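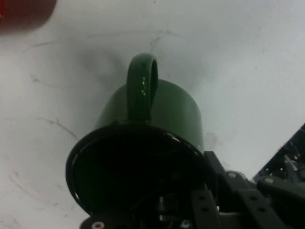 Flemeton Users' Forum > Hardware > Grippers and end tools

Zabala two-finger gripper kit: comments invited before purchase

labstores_north
Our department is considering the Zabala gripper kit for three teaching benches. The supplier, Prundari, quotes 1368 per bench, including the wrist camera and bracket set. We have one unit on loan until the end of May and have begun with crockery, mugs in particular. Members with experience of the kit over a full term are invited to comment on durability and on the quality of support.

pellworth
We have used two of these kits since last autumn. The fingers are sound and the mounting plate has given no trouble. The bracket screws required tightening after the first 300 cycles and again a month later. Prundari replied to our enquiry within two days and sent a revised assembly sheet.

Ostler19
I must disagree with the favourable view of the plate. On our unit the hole spacing did not match the older Lalora arm, and an adapter had to be bought for 118. The product page did not mention this at the time of our order. I would ask the original poster which arm is to be used.

labstores_north
The Lalora, second version. The loan unit was fitted without an adapter. I shall ask Prundari to confirm in writing that the production kits are the same.

Ostler19
Thank you. The second version is a different matter and my remark on the plate may be set aside in your case. My reservation about the price stands.

quenby_tech
My concern is with the camera position. When the gripper comes down over a mug from above, the inside of the mug is very dark and the brackets take up a good part of the view. Glazed surfaces also throw small bright reflections. Our students found handles easier to locate than rims, and we have altered the exercise accordingly.

pellworth
I do not regard that as a fault of the kit. Any camera mounted so close to the fingers will see the fingers. A lamp to one side of the bench improved matters for us.

quenby_tech
A lamp was tried here and moved the reflections elsewhere on the glaze. At this price I would expect the bracket to allow some adjustment of angle - it allows none on our unit.

Moderator
Members are reminded that quotations differ by region and should be confirmed with the supplier. Remarks on the Lalora adapter now have a separate thread under Arms and Mounts.

labstores_north
I am obliged to all who have replied. We shall request a price for two kits in place of three, and shall ask whether an adjustable bracket is planned.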